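3.2 Sorting produce and packaged snacks on a shared counter

The Stumside task set treats putting groceries away as one job, but the household diaries we collected (388 entries, all from June) suggest people do it as at least two. Fresh things first, usually straight into something open. Packaged things later, onto whatever shelf has room. Sometimes a lot later. We wanted a counter layout where both could happen without moving the furniture between them, so the same surface, same rack, same baskets serve for the produce half and the snack half of the task.

Layout went through 5 revisions. The first two used a deep bin for vegetables and were dropped – long items stood on end and fell over, short ones went to the bottom and stayed there. Shallow open trays fixed most of this. The rack was kept in all versions, being the one piece of storage that diary households mentioned for both kinds of goods.
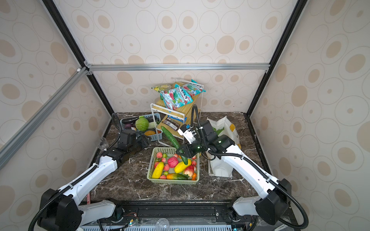
Produce is sorted by shape before it is sorted by kind. This was not in the instructions, it came out of the diaries and then out of our own trials. Round items get grouped and dropped in together; long ones are handled singly and mostly last. A long item has a best direction going into a tray and a bad one, and the choice gets made well before it arrives. The cucumber in the first picture is a fair case: held on a diagonal, between the rack and the light green basket, its angle already matters for how it will lie among the other pieces. A slotted rectangular tray such as this one accepts it lengthwise with little trouble if the tray is not too full. Crosswise it bridges the rim and has to be redone. We code a bridged item as placed but not settled (see Section 3.4), and it accounted for most of the disagreement between coders in the produce half.

All produce is artificial. Real vegetables were tried for one afternoon in the Otent pilot and given up on, they bruise and the weights drift over a day. Artificial ones are lighter and they slide more, so a settled tray in our data is probably a bit harder to get than in a real kitchen. We did not correct for it. Leaves were kept to a few items.

Color was not controlled either. Green produce in a green basket is harder to judge from across the counter then the same produce in a blue one, and a few coders asked for a second look at such cases. Both baskets were kept anyway. Households do not buy storage to contrast with cucumbers.

3.3 Packaged goods and the shelf

Packaged snacks behave differently. A bag has no fixed shape, its contents settle to one end, and the seal edges catch on shelf wire. In the diaries the snack shelf is also where tidyness is worst: bags get stacked on bags, small bars end up in front of larger packs, and things lean. Only 8 of the diary entries describe a snack shelf being put in order for its own sake. The rest describe adding to it.

We therefore do not define a single correct shelf. A shelf state is scored on three questions – is each item supported, can each item be reached without moving more than one other, does anything hang past the front edge. Overhang is common and was scored on its own, as coders at Llanos tended to fold it into support and coders elsewhere did not. An overhanging bag can be perfectly well supported. It can also be one nudge from the counter. Figure 2 has a state with several of these features together. 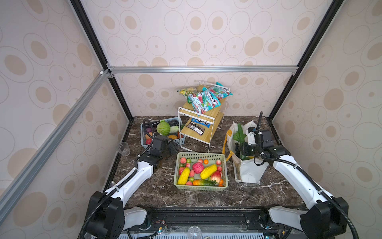
Figure 2. Packaged-goods half of the task. Two-tier shelf with bags piled on the top board, the large middle one over the front edge; candy bag and wrapped bar on the lower board. White tote and light blue basket also in use on the counter.

Top board and lower board were scored separately. Piles on the top board tend to be bags of similar size and the order of the pile is hard to recover afterward, so we only record which item is frontmost. The lower board gets the small stuff. For a bar in front of a candy bag the reach question is easy (one item moved, at most) but the angle of the bar made trouble: an early version of the scheme asked whether items were square to the shelf, and agreement on that was so poor we took it out. Square to the shelf is not something the diary households cared about.

The tote is a seperate problem. It is soft, opaque from most sides, and its opening changes every time something goes in or comes out. We score a tote only at the end of a trial and only for what it contains, never for arrangement.

Shelf states were pooled with those from the Tostero set, giving about 1,000 scored states over both halves. Produce trays and snack shelves are reported apart in Section 4. Pooled scores hide the main result, namely that the two kinds of storage fail in different ways: trays by items that do not lie down, shelves by items that lean on one another and slip when the neighbor is taken.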